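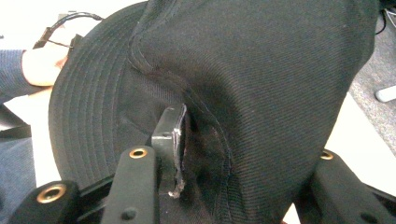 Parkholm Recital Hall will open its October chamber music season with a two-part program by the wind and string quintet Cuvari, beginning at 7:30 p.m. in the main auditorium. The ensemble will perform six works, including the first public performance of "Hemoneo," a 22-minute piece for clarinet, viola, cello, double bass and bass clarinet by composer Hannelore Kohlhase. Merchandise will be sold in the lower lobby from the time the doors open until the end of intermission. The stock includes scores, recordings and a black twill bucket hat with rows of topstitching around the brim. Card payment only.

"Hemoneo" is written in four connected movements played without pause. The score calls for the double bass to be tuned down a whole step on the lowest string, and for the two clarinet players to stand at opposite sides of the stage. The second movement is notated without bar lines and is coordinated by cues from the viola. Kohlhase completed the score last winter and revised the final movement after a reading session with the ensemble in the spring.

"The piece depends on how long a low note stays in the room," said Kohlhase. "We tried the ending at three tempos in the hall and kept the slowest one. The players will have that marking in their parts, and I have asked them to hold to it."

The first half of the program consists of four shorter works for reduced forces, among them two duos for viola and cello. "Hemoneo" follows intermission, and the evening closes with an arrangement of a set of dances for the full quintet. Running time is one hour and 50 minutes, including a 20-minute intermission.

The auditorium seats 453. For this performance the front row will be removed to extend the stage, and the wall curtains will be drawn back to lengthen the reverberation time. Late arrivals will be admitted between works in the first half. There will be no admission during "Hemoneo" — the doors will remain closed until the piece has ended.

The concert will be recorded by Wiegand, the hall's audio partner, using a main stereo pair above the stage and spot microphones on the bass and bass clarinet. Audience members are asked to switch off phones and watches with audible alerts.

A pre-concert talk with Kohlhase will take place in the upstairs rehearsal room at 6:30 p.m. The talk is free to ticket holders and does not require a separate reservation. Study scores of "Hemoneo" will be available to look at during the talk.

Tickets are on sale through the Parkholm box office, in person or by phone. Student tickets are available at the door with a valid ID, with a limit of 2 per person.

2584 shares
6 comments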